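README – Datensatz Maddocks, Teil Zwiebel schneiden

Stand: December 10, 2022, wird noch ergänzt
Kontakt: Ynyr Morris (Aufnahme), Berwyn James (Labels, Skripte)

Kurz
Demonstrationen für Imitationslernen. Ein Arm, ein Greifer, ein Küchenmesser, rote Zwiebeln. Zielgröße 1000 Episoden, davon bisher 101 fertig gelabelt. Rest liegt als Rohdaten in Stikmont und ist noch nicht durchgesehen, bitte nicht zum Training nehmen.

Was drin ist
Pro Episode ein Ordner:
traj.csv – Gelenkwinkel, Greiferöffnung, Zeitstempel
cam_a, cam_b – feste Kameras, jede mit eigener Uhr
meta.json – Bediener, Brett-Position, Sorte, Abbruch ja/nein
notiz.txt – optional, oft leer

Zeitstempel in Millisekunden. Versatz zwischen cam_a und cam_b steht in meta.json unter offset. In den Ordnern vom August fehlt das Feld, da muss man von Hand ausrichten. Skript dafür kommt noch (Berwyn).

Ablauf einer Episode
1. Brett vorne links auf den Tisch, ungefähr reicht. Position soll varieren.
2. Messer in den Greifer, Klinge nach unten. Sitz prüfen, dann erst freigeben.
3. Stücke aufs Brett legen. Halbe, Viertel, Spalten, alles erlaubt, auch gemischt.
4. Aufnahme starten, Arm fahren, stoppen.
5. Zwischen zwei Episoden: Geschnittenes in den Beutel, Tisch abwischen, neue Stücke. Hände erst ans Brett wenn der Arm steht!

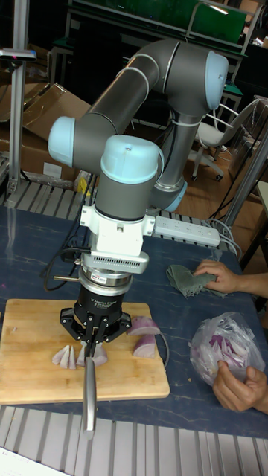

Zweimal derselbe Aufbau, Messer im Greifer, Tuch und Beutel rechts:
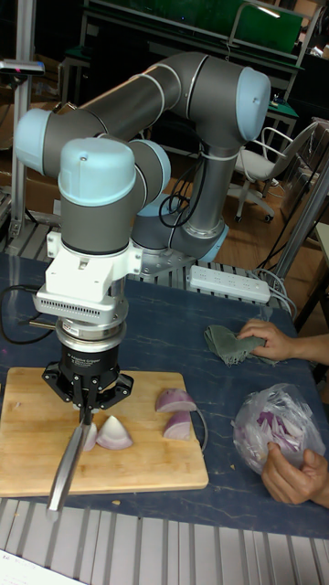
Labels
ok – Schnitt geht durch, Stück getrennt
teil – angeschnitten, hängt noch
daneben – Klinge trifft nur Brett
abbruch – Not-Halt oder Bediener hat gestoppt

Bei Grenzfällen ok/teil entscheidet cam_b. Nicht raten, sonst lieber teil. Abbrüche bleiben drin, nicht löschen – die brauchen wir für den Draltora-Detektor.

Bekannte Probleme
– 53 Episoden ohne Greiferöffnung, Spalte ist da aber überall 0. Liste in fehlt_greifer.txt
– Hände und Tuch teils im Bild. Wer das nicht will: Maske hands nutzen, ist aber grob.
– Licht wechselt je nach Tageszeit, nicht korrigiert.
– Nur rote Zwiebel. Ob das auf andere Sorten überträgt wissen wir nicht.

Laden
Loader liegt im Repo unter jiltance/load.py. Braucht Python 3.9. Beim ersten Aufruf wird ein Index gebaut, dauert etwas. Sequenzen werden auf 2000 Schritte gekürzt, Parameter max_len zum ändern.

Nutzung
Nur intern, Weitergabe bitte vorher mit Ynyr klären. Fehler im Datensatz als Issue melden, mit Episodennummer.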